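About Girkeck

Girkeck is an independent planning office for robot equipment. We help companies, schools and research groups to decide what they should buy, when they should buy it, and how much money they must keep for the years after. We do not sell robots, and we take no commission from those who sell them. Our fee is paid by the customer only, and it is agreed before the work begins.

Our main office is in Prurkau, and we have a second, smaller office in Halton. In total we are 15 people. Half of our team comes from engineering and the other half from purchasing and accounting. In our experience this mix is necessary. An engineer may ask for a hand with many joints when a simple gripper can do the task, and an accountant may refuse the spare parts that keep the machine working in its second year. When both sit at the same table from the first day, the budget is usually more correct.

How we started

The company began as a department inside a larger supplier of laboratory furniture. Customers who ordered benches and cabinets from us were also asking which robot arm would fit on the bench, whether the floor was strong enough and what kind of power connection they should prepare. We answered these questions as well as we could, without payment, and with time they became more than the furniture orders. The department was then separated and became its own company with the name Girkeck.

In the first years we worked mostly for packaging and assembly plants. Today the larger part of our customers are groups who develop service robots for homes, hotels and care facilities. Their questions are different. A packaging plant knows very exactly what the robot will do each day. A research group often knows only the direction, and it must buy equipment which can still be used if the direction changes.

What we do

Needs study. We visit you, or we meet online, and we write down the tasks you want the robot to do. We ask about the objects, the heights, the working hours, the people who will be near the machine and the software your team already knows. The result is a written list of requirements in everyday words, which you can send to any supplier you like.

Simulation before purchase. Many tasks can be tried in a simulated room before any hardware is ordered. We prepare the room model, place the furniture at your real measurements and compare different arms and hands on the same task. This work is done with our own planning tool, which is called Nava. A simulation cannot answer everything. Friction, cables, noise and wear are still difficult to judge in this way, and we state clearly in each report which results we trust and which should be checked with a rented machine.

Budget plan. For each project we prepare a plan over 7 years. It contains the purchase price, transport, installation, training, insurance, service contract, spare parts, software licenses and the final removal of the equipment. We show the costs year by year, so that your finance department can see when the heavy payments will come. Where a price is only an estimate, we mark it as such and we name the source.

Supplier comparison. We collect the offers, bring them into one common form and go through them with you. Offers for robot equipment are seldom written in the same way. One supplier includes the controller and the emergency stop, another one lists them as options on the last page. We read the last pages also.

Support during delivery. If you wish, one of our engineers is present when the equipment arrives and checks it against the order. We recommend this especially to customers who buy their first robot.

What our customers should prepare

For the first meeting it is enough to bring a floor plan, a short description of the task and the name of the person who will be responsible for the machine. If you have already received offers, please bring them too. Photos of the room are very useful, also when the room is not tidy.

Please tell us early about fixed dates. Many of our public customers must spend their budget before the end of the year and they contact us very late. For a purchase which should be ordered in January, we would like to start the needs study before the summer.

Kitchen tasks

In recent time we receive many requests about kitchens. The customers want to know if an arm with a fingered hand can open appliances, take out dishes and put them on a counter. These tasks look easy for a person, but for the planning they need much attention. The depth of the counter, the type of handle and the direction in which a door opens can all change which arm is suitable, and with it the price. For this reason we keep a small library of kitchen models in Nava, with different counters and common appliances, and we use it at the beginning of such projects.
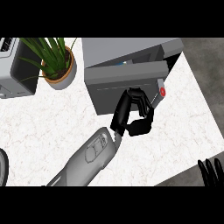
Kitchen model in simulation: a fingered hand at the partly open door of a microwave.

The library is free to use for all customers who order a needs study. We can also add the appliances from your own kitchen, when you give us the measurements.

Our prices

A first conversation by phone or online costs nothing. A needs study for one room and one task has a fixed price of 950 dollars. The comparison of supplier offers costs 700 dollars for each project, without regard to how many offers you have received. Simulation work and the full budget plan are calculated individually, as the amount of work is very different from one customer to the next. Schools and public universities receive a lower rate, please ask for it in your first message. Travel costs are added only when a visit was agreed in writing.

Working with us

We answer all written requests within two working days. Our reports are written in English, and you may share them freely inside your organization. All plans, prices and room measurements we receive are treated as confidential and are deleted after the end of the project if you ask us to do so.

Visitors are welcome at both offices by appointment. In Prurkau we have a meeting room with a large screen, where we can go through your simulation together. The Halton office is smaller and is better suited for budget meetings. Please use the contact form and choose the office which is closer to you.

Page last updated: 15 September 2023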